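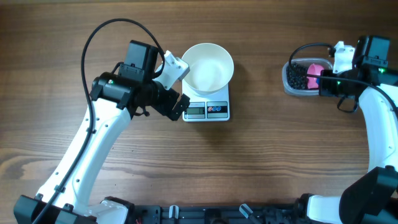 09/01/2022

My feet are killing me but I want to get this down before bed, or I'll forget half of it. Open day at Drastus! Nadiia Savchuk has been after me to come see the place ever since she moved over there from Petrenko, and today I finally took the afternoon off and drove out to Kemandale. Parked in the wrong lot, naturally, and walked the whole length of the building in the sun with my jacket on.

They had coffee and those little lemon cookies in the lobby, plus a sticker with your name on it. Mine said Darleen. Darlene Poirier was right behind me in line and hers was spelled fine, so I told her she'd used up all the good letters. I hadn't seen her since the kids finished middle school. She's still at the seed company and she'd come for work, with a notebook and everything. I'd come to be nosy.

First room was mostly posters and a man talking about grants, so we slid out of there pretty quick. The second room was the one with the two arms on the wooden table and I could have stayed there all day. They're smaller than I'd pictured, white with black motors, and they're both bolted to one long rail, so they sort of face each other like two people who got the same dinner. There was a kitchen scale with a big white bowl on it, and a clear tub of shiny little black beads (or beans, Darlene and I went back and forth on it and never asked) with a bright pink scoop-looking thing down in them. The idea is that the right arm scoops, dumps into the bowl, and stops when the scale says so. The left one is there to steady the bowl.

Nadiia ran it for our group. The target was 200 grams, and the first go came out at 254. She laughed and zeroed it and started over. The next one was a lot closer, and the one after that it got stuck with the scoop against the side of the tub and she had to stop it and back it off. I liked that she just kept talking through it. The little green lights stay on the whole time, and I kept watching those instead of the part I was supposed to be watching.

What got me was how slow it is! I could've filled that bowl in two seconds with a coffee mug. I said so, out loud, and a boy who looked to be 9 or so turned around and told me it would still be doing it at midnight. Fair enough, kid.

Darlene asked real questions. Could it do something lighter, like lettuce seed, and what happens if the seed is dusty, and who cleans up. Nadiia said they've only tried a few things so far and that the Clostik people are lending them a better scale in October, one that settles faster. Darlene wrote all of it down. I wrote down nothing and had another cookie.

They gave us 15 minutes at the end to try moving the arms ourselves with a pair of handles, and I was terrible. I got the gripper right up to the scoop and then couldn't make my hand believe which way was left. Darlene picked it up on her second try and was unbearable about it all the way to the parking lot.

Had a tuna sandwich over the sink when I got home. Need to text Nadiia a thank you and ask if she wants the tomatoes, they're coming in faster than I can eat them. Also Darlene and I said we'd get lunch. She has my new number, I don't think I have hers.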